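**8 Jan 2025, fridge task, gripper comparison in sim**

Good day! Finally got both hands running against the same kitchen layout with the same controller underneath, so for once the numbers can sit next to each other.

Setup, so I remember it in July when someone asks:

- Arm: the white seven-joint model, stock joint limits, no tuning since the holidays
- Hand A: the stock parallel hand
- Hand B: the Vuvow hand, with the softer pads modeled in
- Controller: Mikuš, impedance mode, stiffness dropped by 24 percent near contact
- Task: shallow containers in and out of the fridge, both doors open at the start

134 episodes per hand. Hand A lost most of its points on bowls. It grabs the rim fine, then the bowl rolls in the fingers as the wrist comes up, and whatever is in it slides to the low side. Hand B still tilts them but recovers more often (the wider pads really help, I did not expect that much from a few millimeters!).

Anežka Říha spotted the other big one while we were going through renders: the wrist and the elbow want the same piece of air. Any time the target is on the upper shelf, the elbow has to swing up close in front of the cavity, and the planner gets very picky about where the base is.

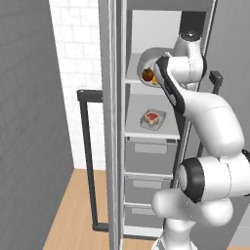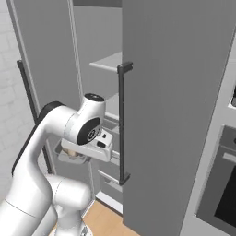 So we moved the base start pose back a little and let the planner choose between 3 elbow configurations instead of one. Big difference. Planning failures dropped on the first batch, and the motions look calmer too, with much less of that last-second wrist flip near the door handles. I could watch these all afternoon.

Door clearance is still the weak spot. The collision model for the handles is a fat box, and the planner treats the gap between the doors as narrower than it is. Anežka wants to swap in proper capsules. I'm all for it, but we should rerun Hand A afterwards or the comparison is no good.

Camera notes: the wrist view loses the container once the hand is low over it. The fixed view from the room side is better for judging tilt, but the arm blocks the shelves half the time. Trying a second fixed view from the hinge side next.

Also tested the Clollton grasp scorer on the saved runs. It ranks the rim grasps sensibly and is oddly fond of corners on the trays. Episode 471 in the combined log is a good one to look at for this, it picks a corner twice and then drops the tray on the retreat.

To do:

- [ ] capsules for the door handles
- [ ] rerun Hand A, same seeds
- [ ] ask Zulberg for the real pad friction values, ours are a guess
- [ ] bowl episodes with a heavier load
- [ ] move the logs off my machine before the disk fills up again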